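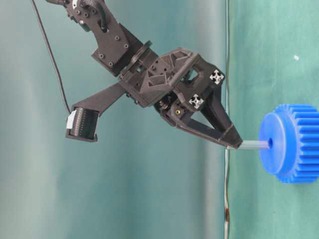

今期の作業は、歯車教材「Lotodico」の軸と歯車のはめ合いの見直しを中心に進めた。前期報告で課題とした「差し込みが固い」「組んだ後に軸が抜ける」という相反する指摘について、穴側の寸法を変えて対応する方針とし、軸側の図面は据え置いている。対象のうち最も大きい青の樹脂製平歯車では、短い灰色の金属軸の端を中心穴に挿した状態を基準姿勢とし、以下の評価はすべてこの組合せに関するものである。小歯車と中歯車は次期に回す。

## 経過

1月にFigueroaから改訂版の歯車200個を受領した。受入検査は外観、穴径、歯先のばりの順に行い、16個を不適合として分けた。内訳は穴の入口側のばりが大半で、残りは歯面のひけである。穴径そのものの外れはなかった。不適合品は返送せず、ばり取り工程の条件出しに充てている。費用はFigueroa側の負担で合意済み。

軸は前期の残りを使用した。端面の面取りにばらつきがあり、面取りの浅いものは穴の縁に当たって傾いたまま止まりやすい。この傾向は改訂前の歯車でも見られたもので、今回の寸法変更とは別に扱う。軸の選別は手作業で行い、面取りの浅いものは評価から外した。外した軸の扱いについては後述する。

## はめ合いの評価

評価は次の手順で統一した。

- 歯車と軸を脱脂し、室温で一晩置く
- 歯車を立てて保持し、軸を水平にして穴の中心に合わせる
- 端面が反対側に届くまで押し込み、最大荷重を記録する
- 引き抜き荷重を記録し、穴の縁の削れを拡大鏡で確認する

立てた姿勢を採用したのは、教室での使用時に台座が縦置きになるためである。前期は歯車を平置きにして上から軸を押し込んでおり、今期の値と直接は比較できない。比較が必要な項目については、改訂前の歯車を立てた姿勢で測り直した。

改訂後の歯車では差し込み荷重が下がり、測定値の散らばりも小さくなった。引き抜き荷重も下がったが、仕様書の下限は上回っている。繰返し抜き差しでは、18回目で引き抜き荷重が下限に達した試料が1組あった。この試料は穴の縁に樹脂の削れが認められ、軸の端面にも小さな返りが残っていた。返りのある軸を混入させた当方の選別漏れと判断しているが、穴側の肉厚が影響した可能性は残る。同一ロットで追試中。

傾きについては、軸先が穴に入り始めた段階で止め、歯車面に対する直角からのずれを測った。改訂後は入口の面取りを広げたため、軸がわずかに斜めに当たっても途中で立ち直る例が増えた。ただし面取りを広げた分だけ穴の有効長さが短くなっており、組んだ後のがたは改訂前より大きい。噛み合い時の騒音への影響は未測定である。

## 教材としての確認

Nendusthorpeの授業担当者に改訂版を渡し、組立課題を試行した。課題文と部品表はHala Farahが改訂した。主な意見は以下のとおり。

- 大歯車への軸の差し込みは改善された。工具を借りに来る生徒が減った
- 軸の前後が分かりにくい。両端が同じ形であることを課題文に明記してほしい
- 部品表の「軸(短)」と「軸(中)」の図が似ており、取り違えが起きる
- 青の歯車は他の部品と見分けやすく、色の変更は不要

取り違えについては、部品表に実寸図を載せることで対応する。改訂稿は作成済みで、Georges Yammineの確認待ちとなっている。軸への刻印も検討したが、端面の返りを増やす恐れがあるため見送った。

## 支出

型の修正費と歯車の製作費は計画どおり執行した。測定用の保持具は当初外注の予定であったが、手持ちの部材で製作したため未執行分が生じている。この分を軸の追加購入に振り替えたい。選別で外した軸は面取りの再加工を見積り中で、単価によっては新規購入のほうが安くなる。振替の可否をZustside側でご判断いただきたい。

## 未解決事項

1. 抜き差し後の保持力低下。追試の結果が同じ傾向を示した場合、穴の中央部のみ径を絞る案を図面化する。型の再修正が必要になる。
2. 軸端の面取りの管理。現行図面は「糸面取り」の指示のみで、寸法と公差がない。図面改訂案を添付する。
3. がたの増加。噛み合い試験の装置は小歯車の評価と共用のため、実施は次期になる。
4. 樹脂の吸湿による穴径の変化。保管条件を変えた試料を用意したが、測定には至っていない。

## 次期の予定

小歯車と中歯車の穴を大歯車と同じ考え方で改訂し、同じ手順で評価する。穴の肉厚が異なるため、寸法をそのまま移すことはしない。図面の確定後、型の修正に2か月を見込む。その間に大歯車の追試と吸湿の測定を終える。課題文の改訂版は、軸の図面が確定した時点で差し替える。

添付:受入検査記録、荷重測定値一覧、軸図面改訂案、部品表改訂稿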